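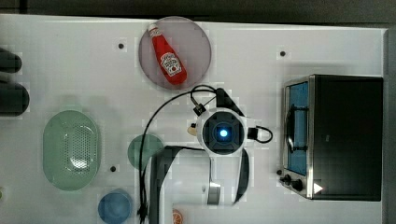

La cocina que cabe en una mesa

Por Fadi Nasrallah

Mi abuela tenía una regla para la comida de mentira: se podía servir, se podía cobrar, pero no se podía tirar al suelo. Yo jugaba en su pasillo, con una caja de zapatos que hacía de horno y con las tapas de los botes como platos. El español lo aprendí bastante más tarde, ya adulto, y las primeras palabras que dominé de verdad fueron las de la cocina: colador, espátula, cuenco, rodaja. Por eso, cuando la revista me propuso escribir sobre la colección Vidal, dije que sí antes de preguntar cuántas páginas eran.

La colección está en Skenville, en la segunda planta de un edificio que fue almacén de semillas. Se dedica a una sola cosa, las cocinas de juego y todo lo que se pone dentro, encima y alrededor de ellas. Hay fogones, cazos, hueveras, verduras que se separan por la mitad, cajas de cereales del tamaño de una caja de cerillas. El inventario daba 2.698 piezas cuando subí la escalera por primera vez, en septiembre. Al terminar este artículo daba 2.705, y las siete nuevas llegaron todas en la misma bolsa, dentro de un cazo.

Esperaba vitrinas. Encontré estanterías metálicas, cajones bajos y mesas grandes, y en las mesas estaban las cosas fuera de su caja, puestas como las deja alguien que piensa volver. Durante mis visitas me interesó menos la rareza de cada pieza que la manera de juntarlas. Una cuchara sola dice poco. Una cuchara al lado de una olla ya empieza una comida.

Los primeros donantes fueron familias del barrio de Petadach, al otro lado de la vía, donde existió un taller que fabricaba menaje pequeño. Cuando el taller cerró, muchas personas se quedaron con muestras, con colores que no salieron nunca a la venta, con tapas sin tetera. Todo esto fue llegando poco a poco a la colección. Todavía hoy llegan paquetes con una nota escrita a mano y sin remitente. En una de ellas leí: «Falta el mango, pero mi hija lo usaba igual».

Hay un asunto que divide a quienes escriben sobre estos objetos, y es el color. Las cocinas de juego antiguas imitaban el esmalte y el hierro de las casas, o sea, blanco, azul oscuro y negro. Después vino una época larga de colores fuertes, rojo, amarillo y otra vez rojo. Ahora se ve mucho verde pálido, mucho verde menta, y también grises suaves que parecen sacados de un catálogo de muebles. A mí me gusta este cambio, aunque entiendo la queja de los mayores: dicen que un niño no pide una taza de color discreto, la pide su padre.

La comida, en cambio, casi no ha cambiado. El plátano es amarillo, la fresa es roja con las hojas verdes, la naranja enseña los gajos. Se puede hacer una cocina gris y elegante, pero una fresa gris no la reconoce nadie. Entre todas las piezas que vi, las frutas son las que menos dependen de la moda, y puestas junto a un plato de tono ahumado o una sartén negra llaman la vista desde la puerta.
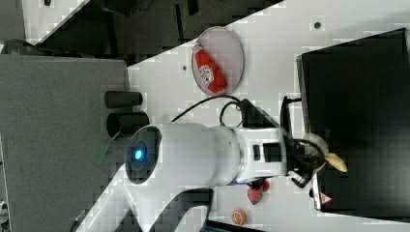
Departamento de Objetos Cotidianos – Colección Vidal, Skenville

Me preguntaron varias veces en la redacción qué fruta es la más frecuente en la colección. Es la naranja en rodaja, con bastante diferencia, y tiene explicación. Una naranja entera es una bola, y una bola puede ser muchas cosas: un tomate mal pintado, una pelota, un albaricoque. La rodaja tiene los gajos a la vista y no admite discusión. Lo mismo ocurre con la fresa, que se entiende por la parte verde de arriba. El fabricante que ahorra en las hojas de la fresa se equivoca de ahorro, y en los cajones hay ejemplos tristes de ello, pequeños conos rojos que podrían ser un pimiento o el sombrero de un gnomo.

El plátano es un caso aparte. Su curva lo hace inconfundible aunque el amarillo haya perdido fuerza, y se sirve entero, sin cortar, sin plato si hace falta. En los cuadernos de la colección, donde se apunta el estado de las piezas, los plátanos son los que tienen más señales de dientes. No he encontrado ningún estudio que lo explique y tampoco lo necesito, porque tengo un sobrino.

Luego están las salsas. Para mí el ketchup es el objeto que mejor separa una generación de otra. En los juegos de mi infancia no había salsas, había sal. La botella roja con tapa blanca aparece más tarde, y desde entonces no se ha ido. Sobre la mesa larga, en un plato translúcido, encontré una tumbada en diagonal, con su etiqueta blanca y sus letras rojas. Un adulto la habría puesto de pie al lado del plato. Servida así, la botella es la comida, y cualquiera que haya cenado con niños pequeños sabe que esto es una observación bastante exacta de la vida doméstica.

Me senté un rato delante de aquel plato con mi libreta. Tiene algo de naturaleza muerta, si se me permite la comparación. Los pintores antiguos ponían un limón a medio pelar, una copa volcada, un cuchillo que sobresale del borde. En la mesa de Skenville había vasos negros acostados, una fresa sola sobre el blanco, una rodaja de naranja un poco más lejos. Las distancias entre las cosas son grandes y el ojo tiene que caminar de una a otra. A mí me pareció hermoso – y también un poco desordenado, como debe ser una cocina a media mañana.

Sobre los recipientes hay mucho que decir, y lo diré con paciencia porque son mi parte favorita. El colador es un objeto difícil de reducir. Si los agujeros son demasiado pequeños, se pierden y queda una fuente; si son demasiado grandes, el objeto parece roto. El viejo taller de Petadach resolvió el problema con menos agujeros y los puso todos en el fondo. Otros fabricantes posteriores llegaron a la misma solución, quizás por su cuenta. La forma ovalada vino después de la redonda y creo que fue un acierto, porque se coge mejor con las dos manos y porque cabe en un fregadero estrecho, aunque el fregadero sea dibujado.

Las tazas tienen el problema contrario. Son tan fáciles de hacer que se hacen sin pensar. En un mismo cajón conviven tazas con un asa donde cabe el dedo de un adulto y tazas con un asa donde no cabe nada. La firma Skadley publicó durante años un pequeño folleto de medidas para sus moldes, y la colección guarda un ejemplar. El folleto dedica una página entera al asa y solo dos líneas al resto de la taza. Se imprimieron 3.000, según dice la última hoja, y me gustaría saber dónde están los demás.

La espátula merece por lo menos un párrafo. Es la herramienta que enseña a un niño que la comida tiene dos lados. Las ranuras son un detalle de lujo: en el juego no hay aceite que escurrir, y sin embargo las espátulas lisas se quedan siempre en el fondo de la caja. Durante una de mis visitas pregunté si esto lo había medido alguien, y me respondieron con educación que vaciara yo una caja y lo comprobara. Vacié tres. Las lisas estaban abajo.

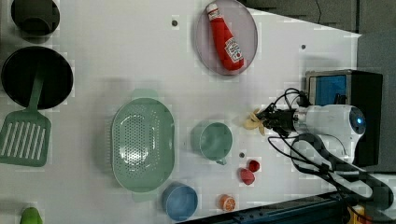
Colador ovalado, taza y espátula en verde menta, con el cuenco azul claro y la botella de ketchup en su plato.

Quiero volver a la cuestión de los juegos completos. Los coleccionistas particulares pagan más por una cocina en la que todo es del mismo año, de la misma caja y, si puede ser, sin estrenar. La colección Vidal no trabaja de esta manera. Mezcla. Una sartén puede venir de una familia y la espátula de otra, y nadie se molesta. Al principio esta falta de pureza me puso nervioso (soy una persona que ordena los libros por altura), pero luego pensé en el armario de mi propia casa. No tengo dos sartenes de la misma marca. Los cuencos que uso a diario llegaron en mudanzas distintas, y uno de ellos lo dejó un inquilino anterior.

El menta, por ejemplo, se reparte por la mesa como se repartiría en una cocina real: alguien compró un colador de ese color, después vio una taza parecida y la compró también. Al lado sigue el cuenco azul claro, que no hace juego y que tiene la medida justa para la avena. La sartén es negra porque las sartenes suelen ser negras. Y la botella de ketchup tiene el rojo que tiene, sin preguntar a las demás.

También se nota en los nombres. En las fichas antiguas todas las piezas verdes aparecen como «verde agua», incluso cuando son tonos diferentes. Las fichas nuevas distinguen entre verde pálido, menta y verde oscuro, y hay una discusión abierta sobre un escurridor que según la hora del día parece una cosa o la otra. Me enseñaron las tres fichas sucesivas de ese escurridor. En la última, el color está escrito a lápiz.

La colección ocupa hoy más cajas de las que caben en el local. Hay 200 apiladas en el pasillo, con el contenido apuntado en un lateral, y para llegar al fondo se camina de perfil. En las etiquetas se lee «tapas», «tapas sin olla», «pan», «pescado entero», «pescado (cola)». Mi preferida decía solamente «sopa». La abrí con permiso y dentro había cuencos con un disco naranja pegado en el interior, de varios tamaños, todos con la misma sopa.

Antes de marcharme en mi última visita pedí abrir también la bolsa de las siete piezas recién llegadas. Había una huevera, dos tenedores, un salero, media cebolla, una tapa y una cucharilla doblada. La otra media cebolla no estaba en el cazo, tampoco en la bolsa. Se apuntó como «cebolla, mitad izquierda», y tardamos un poco en ponernos de acuerdo sobre cuál es la izquierda de una cebolla.

La colección Vidal recibe visitas con cita previa y acepta donaciones de piezas sueltas, también incompletas. Si algún lector conserva un ejemplar del folleto de medidas de Skadley, puede escribir a la redacción de esta revista.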